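Birkitgate Bench Notes
Gallery: the old office tower comes apart (and mostly goes back together)

Home / Galleries / Computers / June

I've been meaning to put this page up for ages. Birkitgate is what we call our repair and reuse space, and a fair bit of what comes through the door is old office desktops, the big solid towers that used to live under somebody's desk gathering fluff. I'm very fond of them! They open up easily, there's room to get your fingers in, and whoever designed them had the good sense to colour the bits you're meant to pull.

This lot came from Gistier, who were clearing out a floor and rang to see if we'd like some. We said yes before asking how many, and then spent a whole morning shuffling shelves. The one in this gallery went on the books as number 673, so if you've got that sticker on yours at home, hello, these are your computer's baby photos.

A quick word on how I do it. Lid off, tower on its side, then memory, processor and drive out in whatever order suits the machine. Everything gets a place of its own on the tray. I used to put parts down on a tea towel and I lost a very nice stick of memory that way (it turned up in June, inside the tea towel, in a drawer).

Click through to the full page if you want the longer write-up on wiping drives. Captions are all mine, grumbles included.

1. Parts out, lid off

Drive standing up in its blue carrier, processor in its little square recess, one stick of memory between its clips, and the tower lying open next door with the power supply at the near corner. I do love a tray with a slot for everything. Spot the blue latch on the white handle too, because you'll want to find that on your own machine before you start tugging at anything.

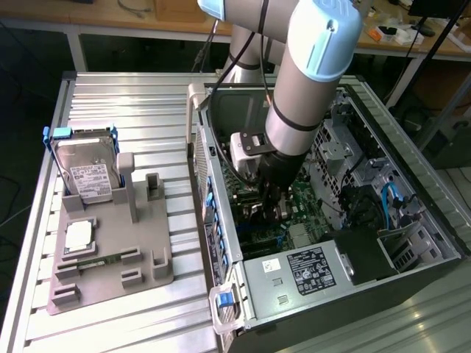
2. Notes on the drive

I haven't bothered with a close-up, one hard disk looks very much like another. These 3.5-inch ones sit in a plastic carrier, and on most office towers you squeeze the sides and slide the whole thing out, no screws at all. Our spares shelf has everything from tiny ones up to 1000 GB, and the big ones go first. If yours clicks when it starts up, copy your photos off it tonight. Please!

3. Notes on the memory

Push the clips at the ends of the slot outwards and the stick pops up a touch, then lift it straight out by the edges. Going back in, line up the notch first. It needs a firmer push than feels polite, and I still wince every single time.

4. Notes on the processor

Lever up, lift it by the edges, put it somewhere flat and leave it alone. Old paste comes off with a lint-free cloth and a bit of isopropyl, and a blob the size of a pea is plenty when you put the heatsink back. I once used so much it came out of the sides like jam from a doughnut, and the cleaning up took longer than the repair.

5. Cables, and a small moan

Whoever at Jorstead keeps donating carrier bags of tangled SATA cables, thank you, truly, but could you possibly put an elastic band round them? We've got 201 in the drawer now. Blue ones, red ones, a few with the clip missing. Help yourself to a couple when you're next in, they're free.

What's next

The next gallery will be the Pellegrini laptops, which are a different sort of job altogether (tiny screws, and so much glue). I'm hoping to have those up before the summer break. The bench opens at 10 in the morning, kettle's usually on by then, and if you've got a tower at home you're nervous of opening, bring it along and we'll take the lid off together.

Back to all galleries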